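Visit to the Whitelaw training workshops, 3 March 2020

Our group has been going on visits like this for a few years, mostly to mills and breweries, and the trip to Whitelaw was arranged after Archana Joshi gave us a talk last August on how small garages are coping with electric and hybrid cars. She teaches the air-conditioning courses there and offered to show us round if we could get ourselves to the site by ten.

Parking is easy if you go past the main entrance and use the second gate. The first gate is for deliveries and the man in the hut will send you back. We signed in, were given badges and hi-vis waistcoats, and had coffee in the canteen before the tour. The canteen is open to the public until two and the bacon rolls are good value.

Whitelaw began as a bus depot. The long shed at the back still has the inspection pits, now covered with steel plates, and the old route boards have been kept on the wall of the corridor. The training side moved in when the buses moved out. It now takes 600 trainees a year, most of them working mechanics sent by their employers for a few days at a time. The full-time apprentices are a much smaller group and have their own classroom upstairs.

Archana started us off with half an hour on how car air conditioning has changed. In a petrol car the compressor is normally driven by a belt from the engine, so when the engine stops, so does the cooling. An electric car has no engine to run a belt, and its compressor has its own motor fed from the high-voltage battery. In many cars the same system also keeps the battery itself cool, so a fault that would once have meant an uncomfortable journey can now limit how fast the car will charge. Garages that used to turn this work away are finding they can't.

The oil was the part that most of us had not heard of. Compressors with a motor inside need an oil that does not conduct electricity, and the wrong sort can ruin the insulation. The workshop keeps separate filling equipment for the two kinds of car, stored at opposite ends of the room.

We then went down to the bench room. The course has a shelf of old compressors, bought from breakers' yards by Talha Shaikh, who looks after the stores. Trainees get plenty of time on these at the bench before going near a car.

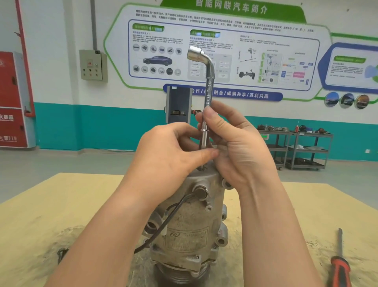 Bench work on an electric air-conditioning compressor.

The next bay is where they work on complete cars, and we had to stay behind a yellow chain. Before anyone touches an orange cable the battery has to be isolated, the key locked away and the circuit tested to show there is no voltage left in it. Talha went through the steps with the rubber gloves on. The gloves are checked for holes before each use by rolling up the cuff and squeezing the trapped air towards the fingers. There is a rescue hook on the wall, and a second person is always present.

One of our members asked about gas. The refrigerant has to be recovered by machine and weighed, and the weights are written in a log. Letting it out into the air is against the law. The recovery machine in this bay was made by Denix and is noisy enough that Archana waited for it to finish before carrying on.

After lunch we had a choice between the paint shop and the stores. I went to the stores. Parts are kept in the old ticket office, which has a counter with a brass rail, and everything is booked out on paper slips as well as on the computer. Talha said the slips have saved him more than once. The people who went to the paint shop told us they had been allowed to try the spray simulator, so that may have been the better choice.

The last half hour was for questions. A three-day course costs a good deal more than I expected, although some employers can claim part of it back. There are 11 places on each one and the spring courses are already full. Several people wanted to know if they could regas their own cars at home, and the answer was a firm no.

A few practical points for anyone thinking of going. The tour lasts about four hours including lunch. Most of it is standing, the floors are hard, and the long shed is cold. Sensible shoes are required and sandals will not be let in. Groups are limited to 20 and need to book through the office.

Our next visit is to the Jamon pottery, and names should go to the secretary in the usual way.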